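Every Old Show Has a Villain Now, and a Publisher

I read celebrity memoirs the way other people eat cereal over the sink, quickly and without telling anyone. So when Radwa Filali's book about her six seasons on Plendero landed in October, I had finished it by 2 a.m. and felt slightly sick, mostly from the prose.

You'll have seen the headlines. The beloved star sulked. The beloved star had a co-worker's chair moved so it faced a wall. All of it comes in chapter 12, and if you bought the book for chapter 12, you also bought a great deal about horses.

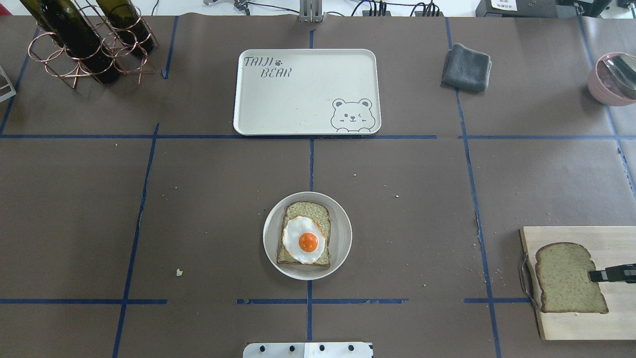 I believe her, for what it's worth. She was 28, she was new, and the man signed off on everyone's scripts. What I can't get past is the packaging. Her publisher, Skosel, sent out the worst four pages early, and those four pages are now the whole book as far as the public is concerned. The long section on her mother, easily the best writing in it, has been quoted by exactly no one I can find.

Then come the responses. Asuka Hayashi, who played the sister-in-law, told a podcast that she "never saw anything like that," a sentence that has done more work in show business than any agent. She was in 40 episodes. She may well never have seen it. People who behave badly tend to pick their audience. 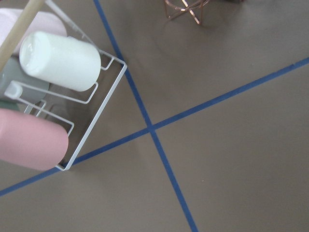
Should fans stop watching the show?

That's up to them, and I'd distrust anyone who hands out a rule. I tried an episode last week and got through it fine until he gave the speech about kindness at the barn dance, at which point I went and cleaned the fridge.

What annoys me more is the network's statement, which praised Filali's "courage" and, two paragraphs later, mentioned the anniversary box set. I'd like to meet whoever put those in one document. I imagine they are doing very well.
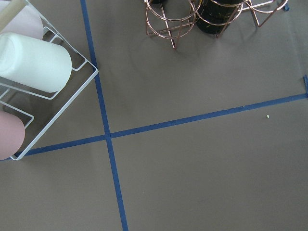

And there will be another one by spring. Leren already has a book coming from somebody who did makeup on Mao, the hospital drama, and the teaser promises "secrets," plural. I have complained about this business for an entire column and I will buy that one too, in hardcover, probably at the airport. I just hope they let her keep the boring chapters.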